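Abella Street Fellowship
Minutes of the September meeting, 7:00 p.m., church library

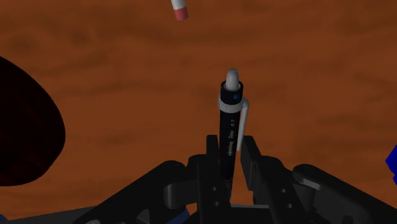
Dewanti Ngau objected at once to the order of the agenda, saying that a church which spends forty minutes on the parking lot before it gets to prayer has told the Lord something. The order was changed. Prayer went first and the parking lot went second, where it still took most of an hour.

Present: Thulani Shabalala (chair), Dewanti Ngau, Divya Chacko, Johannes Rampersad, Ita Flanagan (minutes). Opened with Psalm 130, read by Divya.

Last minutes: Approved after "lively fellowship" was changed to "disagreement."

Parking lot: The line painter can come before the fall supper. Johannes asked if visitors could have the 2 spaces by the door. All in favor. Those who now park there were in favor more quietly.

Fasting: Thulani would like the church to keep a day of fasting before the new study begins. Divya asked that it not be announced from the front by people who then look hungry at everyone. Matthew 6 was read. Agreed that the day goes in the bulletin and that no sign-up sheet be kept. Johannes wished it noted that he had only asked about coffee. Coffee was left to conscience.

Fall study: Ruth or Jonah. Jonah carried, 3 votes to 2. Dewanti will lead and needs up to 19 study books. Ita to order.

Giving: A member has offered new hymnals on condition of a brass plate in each one. Long discussion. Ita thought thanks in person would do. Thulani will visit the member and raise the matter of the left hand and the right hand, gently - he was asked to repeat "gently" back to us.

Supper: Soup again. Divya has the sign-up sheet, which is allowed for soup.

Closed in prayer at 9:10. Johannes prayed briefly and was thanked.

I. Flanagan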